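The Last Bus to Skurnow

Marthinus Hlongwane had waited at the Rerulley stop for 44 minutes when the old woman sat down beside him. She had a bag of plums on her knees and smelled of rain.

"It does not come in November," she said.

"The timetable says it does."

"The timetable was made by a man from Cladetti. He was never here."

Marthinus looked at the road. He had promised his sister he would be in Skurnow before dark, with the letter from their father and the 200 he owed her.

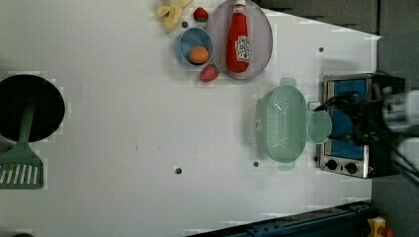
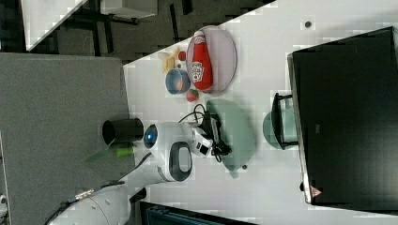

Two views of a white tabletop

The woman gave him a plum. It was sour, but he ate it all and kept the stone in his hand.

"My husband also waited for this bus," she said. "Then he walked. It is 10 kilometres, if you go by the Mofokeng farm."

"And did he arrive?"

"Of course. He came home with a goat."

Marthinus laughed - the first time since the funeral. He felt in his coat for the letter. It was still there, a little bent at the corner. He stood up and buttoned his collar.

"Is there a dog at the farm?" he asked.

"There are two," she said, and held out the bag. "Take some more for the way."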